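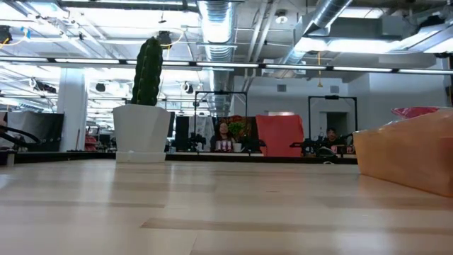
The Desk Plant Will Not Save You

By Kausar Janjua

The sales pitch usually comes in the second week of a new lease. Somebody in charge of the budget has been told that plants make people calmer, sharper and less likely to call in sick, and a folder arrives with prices in it. I have read three of these folders in the past year. They all quote the same kind of study and they all leave out the same page.

The page they leave out is the one about air. For decades we have been told that a few potted plants will scrub a room clean of paint fumes, carpet glue and whatever comes off a new chair. The idea goes back to tests done in small sealed chambers, where a plant sat with a dose of some chemical and the level dropped over a day or so. Fine. An office isn't a sealed chamber. It has doors, vents, leaky windows and a heating system that swaps the air whether the ficus likes it or not. To match what plain ventilation does, you would need so many plants that you couldn't get to your chair.

I put this to Zarmeena Afridi, who runs a plant rental firm called Rindano and has been placing greenery in other people's buildings for most of her working life. I expected an argument. She laughed.

"We took the air stuff off our website," she said. "Customers put it back on for us. They ask which ones clean the best, and if I say none of them, really, they think I don't know my job."

Rindano looks after plants for 32 clients, mostly law offices and dentists. Its standard contract costs $271 a month and covers watering, dusting and replacement of anything that dies. I asked how much dies. Afridi said I would be surprised, and then declined to surprise me.

What about mood, then? This is where the sellers have moved now that the air claim is wobbling. The evidence is better, though it isn't as good as the folders make out. Many of the studies are small and short. People are asked how they feel in a room with plants and in a room without, and it doesn't take a genius to guess what the person with the clipboard is hoping to hear. Some of them compare a nicely planted room with a bare one that would depress anyone. Put in a rug and a decent lamp and you might get the same result. I'd like to see the rug study. As far as I can find, there's no rug lobby to pay for it.

Kositz, a mid-sized insurance broker, bought the whole package two summers ago: 170 plants over two floors, with a moss wall at the reception desk. The office manager told me staff loved it. I asked how she knew. There had been a survey, she said, sent out the week the plants arrived, along with free lunch.

By the time I visited, a good share of the plants had drifted toward the windows, carried there by people who felt sorry for them. The moss wall was fine. It is preserved moss, dead before it was hung, and needs nothing from anybody.

There's a cost side too, and it rarely gets a line of its own. Most indoor plants are raised in heated greenhouses, trucked long distances and potted in peat, which has to be dug out of bogs that took thousands of years to form. If your office replaces a third of its plants every year, you're running a slow cut-flower business and calling it a garden. Warneck, a wholesale grower I called for this story, offers a peat-free mix. It costs more, and the man on the phone said almost no business buyers ask for it.

None of this makes me want to rip anything out. I have a cactus at home that I've ignored for years and I would be upset if it went. I like looking at it. That seems to me a perfectly good reason to own a plant, and it's one you can test for yourself without spending $700 on a consultant, which is what one firm quoted me for a "green readiness" visit in July.

If you do want plants at work, Afridi's advice was duller than anything in the folders. Buy a few. Pick ones that can cope with the light you've got. Give one person the watering can and make sure that person isn't you if you travel. As for the stuffy conference room, she said, have someone look at the vents.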